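Home | Courses | Student Life | Music | Forums | Log in

Plistcombe choir tour: worth the money?
Posted in August by altoline2
Print this page | E-mail this thread

altoline2
Offer holder for Plistcombe here. The prospectus says the chamber choir has "an international reputation" and the tour next year goes to Grostitz. Students pay £600 towards it. Has anyone been on one, and does the reputation bit mean anything?

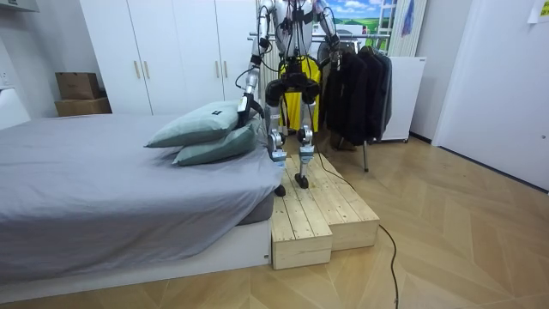 Page last changed: August, 16:05

second_desk
It means they once sang abroad and somebody clapped. Every music department in the country has an international reputation if you ask its own website. I'd want to know who is in the choir. Last I heard it was 16 singers out of 181 music students, so unless you get through the audition the tour won't concern you.

pedalnote
Bit harsh. I went to Grostitz in my second year and we sang to a full church. The £600 covered coach, beds and most meals.

second_desk
Full of whom, though? Free concert, wet evening. And "most meals" is doing a lot of work there. I looked at the Venter bursary that's supposed to help with tour costs. You can't apply until you've paid the deposit, and the form wants a reference from the same person who picks the choir.

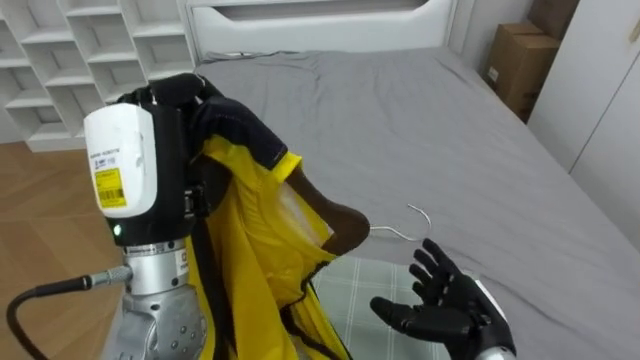
Then they publish how many bursaries were given and leave out how many people asked. Until I see both numbers I'm treating it as decoration.

altoline2
The open day talk made a lot of the broadcasts too. Something called Findis?

pedalnote
Findis is the student station. It goes out online. We had almost 5 listeners for evensong and one was my mum.

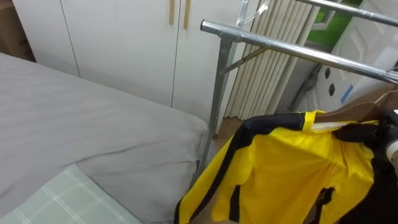 second_desk
Thanks for proving my point. If I were choosing again I'd ignore the tours and ask about practice rooms, as you'll need those every week and they shut far too early. Ask about the bedrooms as well. A wardrobe along the wall sounds like plenty, then you add a metal clothes rack for the concert gear and it stands in front of one of the doors, right by the corner of the bed. Try fitting a music stand in after that. None of it gets a page in the prospectus.

pedalnote
The practice rooms stay open till ten in term now. I still say go for the audition. Worst case you don't get in and keep your £600.

second_desk
Ten on paper. Try the door at half nine.

altoline2
I've emailed the department about the bursary numbers. Will post if they reply.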